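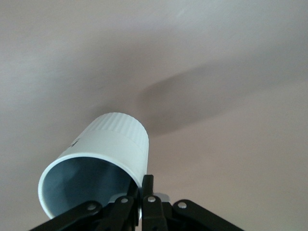 What does Flollbridge do when a gripper turns an object over?

Flollbridge re-estimates the pose of the held object from the wrist camera and passes the corrected pose to the motion planner before the next waypoint is released.

Flollbridge grasp-state and planning software
Supplied by Clatico

Overview

Flollbridge is a software package for robot arms fitted with a two-sided linkage gripper and a small camera at the wrist. It is intended for laboratories, training centres and light packaging cells where the arm handles cups, tubs, caps and similar containers in changing positions. The package runs on a standard workstation beside the arm controller and does not replace the controller's own safety functions.

Many planning tools treat an object as fixed to the gripper from the moment the fingers close. Light containers seldom behave that way. A tapered plastic cup held near its rim can lean well to one side of the fingers, and a plan that ignores the lean will place the cup badly or catch it on the edge of a tray. Flollbridge keeps a separate estimate of the object for as long as it is held.

Perception

The perception module separates the held object from the background and from the gripper's own links. Pale objects against pale surfaces are a recognized difficulty. A white cup seen against an off-white ceiling offers little contrast along its outer wall, and the shadow behind it may be a stronger feature than the cup itself. The module therefore gives weight to the rim, to ribbed bands and to the places where dark gripper parts cross the object. Soft-edged shadows are scored separately and can be viewed as an overlay.

Printed marks are used only when they are readable. A mark that wraps out of view around a curved wall is ignored by default, and operators may change this setting for each object type.

Planning

The planner accepts the object pose and a list of permitted orientations, such as mouth up, mouth down or any. Where more than one path is available, it favours the path with the smallest change in wrist angle. Path limits may be entered by hand or imported from an existing cell file – the import tool reports any limit it could not convert.

Tooling

Leltex, the companion recording tool, is included with every licence. It stores camera images, joint positions and gripper commands on a common time base, and allows a run to be replayed against a revised plan without moving the arm. The Mihăilă calibration routine, also included, aligns the wrist camera with the fingers by means of a printed target.

Specifications

Camera inputs: up to 3
Stored object types: 100
Pose update rate: 20 per second
Licence term: 3 years, renewable
Interface languages: English and French
Network connection: wired only

Installation and support

Calibration should be repeated whenever the camera bracket or the fingers are changed. Clatico recommends that new object types be tested at reduced speed before they are released to general use. Support is provided by electronic mail during business hours, and replies are issued in the order in which requests are received.

Educational institutions may request an evaluation licence. Applications should state the arm model, the gripper type and the name of the responsible supervisor.

Page last revised March 10, 2025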